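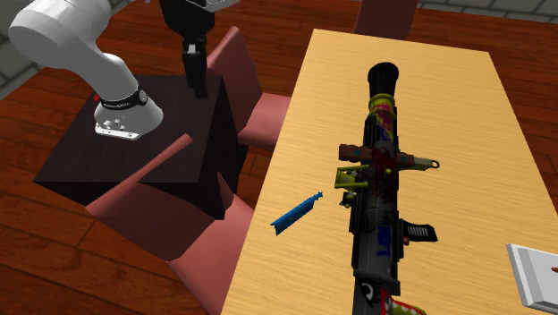
Pendgate water district to replace 19 miles of cast-iron main

The Pendgate water district will replace 19 miles of cast-iron water main over the next two construction seasons, starting with the older streets east of the rail line in Jerkthorpe. The work was approved at the district's November meeting and will be paid for through an existing bond and a change in the fixed portion of customer bills.

Most of the pipe to be removed is six-inch unlined cast iron with lead-caulked joints. District records show that it was laid in short sections by several contractors, and that the depth of cover varies from one block to the next. In places the main sits less than four feet below the road surface, above the depth the district now uses for new pipe.

The district logged 280 main breaks on its system over the past five years. More than half were circumferential cracks, the kind that form when the ground shifts or freezes around a rigid pipe. Breaks were concentrated in Jerkthorpe and in the low area along Sorensen Avenue, where the soil is heavy clay and corrodes bare iron from the outside.

New mains will be eight-inch ductile iron with a cement-mortar lining. In the clay sections the pipe will be wrapped in polyethylene film before backfill. Where the line crosses under the rail embankment, crews will use fused high-density polyethylene pulled through a bored casing. The crossing needs a separate permit, and that stretch is scheduled last.

"The larger pipe is mostly about fire flow," said Saoirse Dunne, the district's engineering manager. "Some of the hydrants at the dead ends are well under what we would design for now. Normal household pressure will change very little."

Several dead ends will be joined to form loops. Looping allows a section to be shut down for repair without cutting off everyone beyond the valve, and it reduces the time water stands in the pipe. The district currently flushes the dead ends by hand every spring and fall. That schedule will continue until the loops are in service.

The contract covers 558 service connections. Each will be moved to the new main and fitted with a new corporation stop and curb stop. If the public side of a service line is found to be galvanized steel or lead, it will be replaced in copper up to the property line. Owners with either material on the private side will receive a written notice and a quote from the contractor, which they may accept or decline. The quote will remain open for 90 days.

During construction, homes will be supplied through temporary aboveground lines connected at the outside spigot. The temporary lines are chlorinated and must pass two consecutive bacteria tests before customers are switched over. The same test applies to each section of new main. Customers are asked not to close the spigot valve while connected, and those with a backflow device or pressure regulator on the spigot should call the district office beforehand.

Shutoffs for the final connections are expected to last up to six hours and will take place between 8 a.m. and 4 p.m. Door tags will be left two days ahead. After service is restored, customers should remove faucet aerators and run the cold tap in the bathtub until the water is clear.

Bids were received from three contractors. The low bidder, Mesow, has previously installed transmission pipe for the district but has not done street-by-street replacement there. The award is conditional on bonding and on a traffic control plan for Sorensen Avenue, where one lane must stay open to buses at all times.

Trenches will be patched with temporary asphalt at the end of each shift. Permanent paving will follow after the backfill has gone through one winter, so some blocks will have a rough surface until the following summer. Curb-to-curb paving is included only where the trench takes up more than a third of the road width.

Maps of the work area, arranged by block and season, are available at the district office. Questions about private service lines should go to the engineering desk.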